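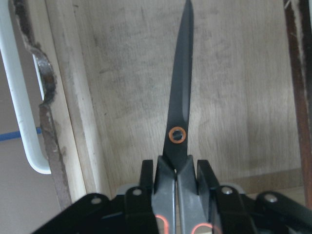
Scissors held closed and upright between the two fingers of a gripper, as seen from the wrist-mounted camera.

Ivico Releases Burkateo 13, Grasp Planning Software That Thinks About the Next Move First

STAMOTDALE, Jun 29, 2026 -- Ivico is very pleased to share the news that Burkateo 13, the newest version of its planning software for robot arms, is ready to download. It has been a long spring for the whole team, and we would like to thank every customer who put up with our early builds in April and wrote back with notes, log files and (in one case) a very kind card.

Burkateo takes in camera views and arm positions, works out where a gripper could take hold of an object, and hands the arm controller a path to get there. Earlier versions picked the grasp that scored highest by itself and only then asked whether the arm could do anything useful with the object afterward. That worked nicely for blocks and boxes and rather less nicely for hand tools, where a perfectly firm grip can leave the tool facing the wrong way for the job that follows.

Version 13 plans the pickup and the placement together. Ask for a pair of scissors to be held by the handles with the blades pointing away from the gripper, and the planner will throw out any grasp that can't end in that pose before it spends time on a path. The check covers wrist limits, reach, and the walls and ledges of whatever enclosure the tool is going into -- a part of the work that many of our users had been doing by hand with long lists of waypoints.

Much of the tuning was done at our Stamotdale lab on a tabletop marked off in squares with blue tape. The grid gives everyone a common way to talk about where an object starts, and a planner setting that behaves well in one square but badly in its neighbor is easy to spot. The release test suite holds 253 recorded starting layouts, and all of them come with the download so that you can replay them against your own arm model. 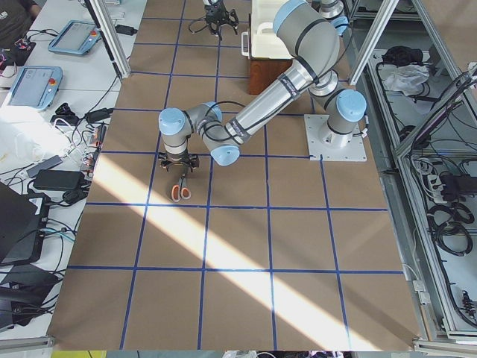

Does the planner need a wrist camera, or will one fixed camera do?
One fixed camera is enough for planning a grasp on an open tabletop. A wrist camera is worth adding for tight spaces, where the new close-range correction step can adjust the last part of the approach.

We also gave a good deal of attention to sharing a table between two arms. Burkateo 13 reserves space for each arm along its whole path and releases it bit by bit as the arm moves on, so a second arm may begin its own approach sooner. The reserved space can be viewed in the timeline window, which has been redrawn from scratch and is, we think, a good deal easier on the eyes.

Our friends at Ghumman, who make the calibration package that many of you already run, worked closely with us on the new import tool. Camera positions saved in Ghumman files now load straight into Burkateo, with the units and frame names kept as you left them. Their patience with our questions was remarkable, and we are grateful for it.

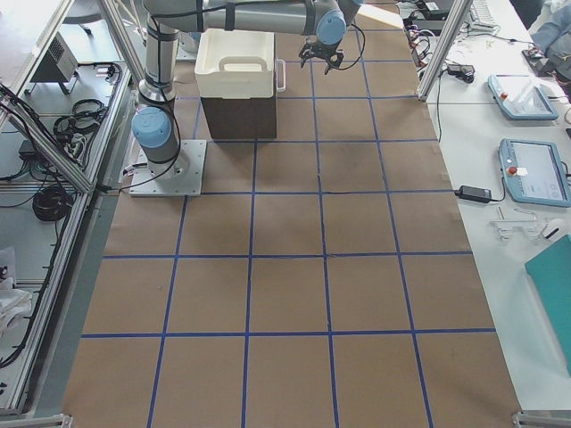

Availability and Pricing

Burkateo 13 is free to everyone with a current support plan. New single-arm licenses are $400 a year, and the two-arm planner is included. Version 12 projects open without changes, although saved grasp scores will be worked out again the first time a project is loaded -- please allow a few minutes for the larger ones. The release also closes 46 reported bugs, all listed in the notes that come with the installer.

About Ivico

Ivico writes planning and perception software for small labs and workshops. The company is based in Stamotdale, and questions about this release may be sent through the contact form on the Ivico website.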